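Teaching a pick-and-place job on the Ruvow arm

Applies to the Ruvow bench arm with the standard two-finger gripper and the Zollmont teach software. The kit comes with a printed quick guide, but it stops at homing, so start here once the arm has homed without errors.

1. Clamp the base before you power up. Tighten both bolts again after the first run.

2. Open Zollmont, choose New job and set the speed to 70. Leave the grip force on Low for anything hollow or thin-walled.

3. Put out the things you want to work with. A toy kitchen suits a first job well: a metal pot, a block, a toy carrot, and a sink to steer clear of.

4. Guide the arm by hand to a point above the pot and press Save point. Lower the fingers and save again.
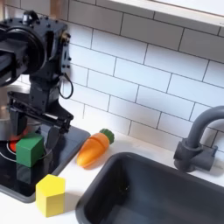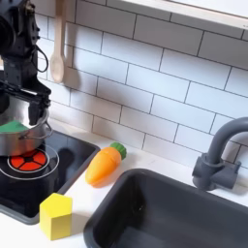
Pot and gripper at the cooktop, carrot left on the counter.

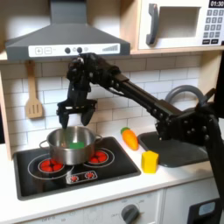
Can I change the speed after the points are saved?

Speed is stored separately from the points, so you can alter it at any time under Job settings. Run the job once at the new speed with your hand near the stop button.

5. Press Play. If the arm halts with code 2068, it has met more resistance than it expected. Raise the last point slightly and try again.

6. Save the job under a name you will recognise. The controller holds seven jobs and overwrites the oldest after that.

Spare finger pads are sold by Erance in packs of two. The Tsolakis pads also fit, but need the longer screws.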